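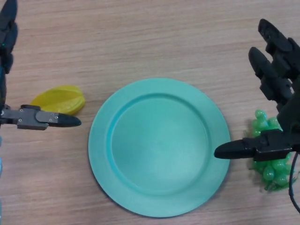
Support > Student Projects > Dexterous Hands > Ticket log

September
Posted by Tobiloba Wike, robotics club

Subject: Left hand reaches for the fruit, then forgets its thumb

Hi all, me again! I'm writing this one up properly because last time I put everything in the group chat and then couldn't find any of it a week later.

So, the setup. We're running the fruit-on-a-plate task for the club showcase: teal plate in the middle, star fruit on the left, grapes on the right, two hands. The left hand picks up the star fruit and puts it on the plate, then the right hand does the same with the grapes. We're on the Kemer control package with the Grivo glove for teaching, and the policy is trained on 50 demos that three of us recorded over a couple of (very long) evenings.

What goes wrong: the left hand lines up fine, the fingers start to close, and the thumb just sits there sticking straight out. Sometimes it wakes up late and pinches the end of the fruit. Sometimes it never moves at all, and the fingers push the fruit toward the edge of the table. The right hand is perfect, which is driving me up the wall, as it's supposed to be the same code!

What I tried first, in order:

- Power cycled both hands. No change.
- Swapped the left and right USB cables at the hub. No change, and then I forgot to swap them back, so there's a stretch of the log from that afternoon where left is right and right is left. Please ignore it.
- Re-ran the thumb zero routine, both hands waiting at their start pose on either side of the plate with the thumbs pointing in at it.

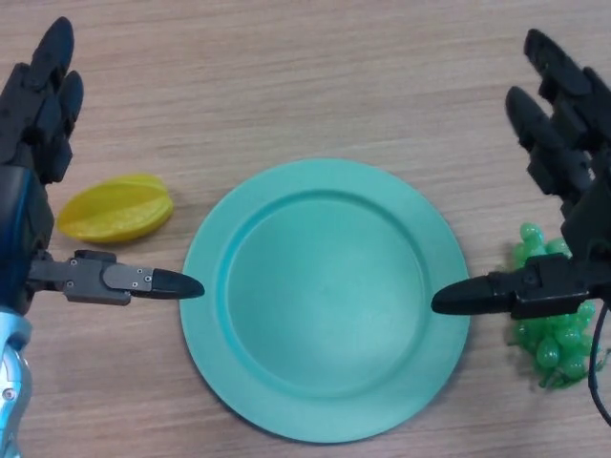
Does the zero routine need to be run again after every restart?

Only if you changed the config file in between, otherwise the saved values load on their own.

(That came from the Birkholm help page and it saved me a lot of waiting around, so I'm leaving it in.)

Okay, next I opened the log for the left thumb, and this is where it got interesting. The commands going out were fine. Nice smooth curve, starts right when the fingers start. But the position coming back was flat for ages and then jumped. I'd been blaming the policy this whole time and was about ready to record all the demos over again, and I am so glad I didn't.

I compared the config files for the two hands side by side. The right thumb had its current limit at 1,000. The left one had 32. Thirty-two!! I'm pretty sure someone turned it down while we were changing the fingertip and it got saved along with everything else (it may well have been me, I was the one with the screwdriver).

I put it back to 1,000, restarted, ran the zero routine and started the task again with the same fruit in the same spots.
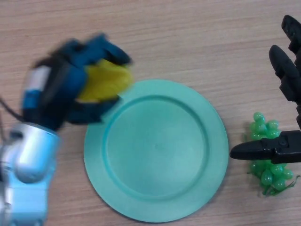 Tobiloba Wike

Update from later the same evening. The thumb now starts with the fingers, every run, and the position curve sits right on top of the command curve. I let it go through the left-hand half until the room closed and didn't get one flat line. The right-hand half still works the way it did before, I checked.

Two things still open, if anyone wants them:

1. The left hand swings in pretty fast on the way to the plate. I'd like to slow that part down before the showcase, but the speed setting in Kemer seems to apply to both hands at once. Is there a way to set it per hand?

2. The Kouris logger drops a few lines whenever I plot live. It's fine if I plot afterward, so this one's low priority.

I've saved the good config in the shared folder with "thumb fixed" in the name. Please copy it before you edit anything! Leaving the ticket open until I hear back on the speed question.

Contact the help desk | © Birkholm Student Robotics Support | Back to top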